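Forum Cuisine et petits appareils > Grille-pain et bouilloires
Sujet : Joint entre deux plateaux de table, les miettes, et où poser le grille-pain

marelle_9
Bonjour à tous. Je ne suis pas francophone de naissance, alors pardonnez les fautes, je fais attention. Ma question est simple. Nous avons au local une grande table en bois, composée de deux parties. Entre les deux, il y a un joint, et les miettes du grille-pain entrent dedans tous les matins. J'ai essayé la brosse, l'aspirateur et un couteau fin. Après 2 jours, c'est de nouveau plein. Est-ce que vous bouchez ce joint, ou bien vous déplacez l'appareil ?

tonton_levain
Déplacer, sans hésiter. Chez moi le grille-pain est sur un plateau en métal avec un bord. Je le vide dans l'évier et c'est fini.

Zerov40
Pas d'accord. Le plateau prend de la place et on finit par tout poser dessus. Un peu de cire pour meubles dans la fente, de la même couleur que le bois, et on n'en parle plus.

tonton_levain
La cire sous un appareil qui chauffe, bon courage.

Zerov40
Sous l'appareil, non. Dans le joint, à 30 cm. Il faut lire avant de répondre.

pimprenelle
Du calme, messieurs. Marelle, est-ce que tu vides le tiroir à miettes ? Le mien est dessous et je l'ai oublié pendant des mois. Quand je l'ai sorti en octobre, c'était une petite forêt.

marelle_9
Merci pour les réponses. Le tiroir, je le vide chaque semaine, il n'est pas le coupable. Je crois que les miettes tombent quand on retire le pain, parce que tout le monde le secoue au-dessus de la table. Pour la cire, j'ai une hésitation : si un jour nous voulons séparer les deux parties de la table, est-ce qu'elle s'enlève bien ?

Zerov40
Avec une spatule en plastique, oui. Je l'ai fait sur une table Parkberg, il n'est resté aucune trace.

pimprenelle
Montre-nous quand même la table, on parle un peu dans le vide.

marelle_9
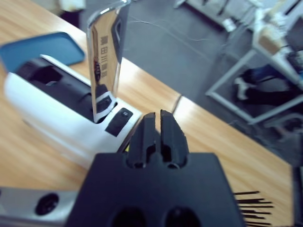
Mon problème reste le joint, et j'aimerais le résoudre sans acheter un autre meuble. Les deux parties de la table sont solides, la couleur me plaît beaucoup et je ne veux pas la cacher sous une nappe. Comme vous voyez, le grille-pain blanc est à gauche et le joint passe plutôt vers la droite, donc il reste du bois libre entre les deux. J'avais pensé que cette distance serait suffisante, mais les miettes voyagent plus loin que prévu. Peut-être que je peux pousser l'appareil encore plus à gauche.

tonton_levain
Joli bois. Raison de plus pour le plateau, les miettes grillées finissent par rayer quand on les essuie à sec.

Zerov40
Rayer du bois avec des miettes, j'attends de voir. Mais d'accord pour essuyer avec un chiffon un peu humide.

pimprenelle
Moi je commencerais par le pousser à gauche, c'est gratuit. Et une assiette à côté, pour que les gens secouent leur pain dessus.

marelle_9
L'assiette, c'est une bonne idée, je la mets demain matin. Si le joint est encore plein à la fin de la semaine, j'achète la cire. Quelle teinte as-tu prise, Zerov40 ?

Zerov40
Chêne clair, mais la tienne tire sur l'orangé. Prends plutôt miel et fais un essai sous la table.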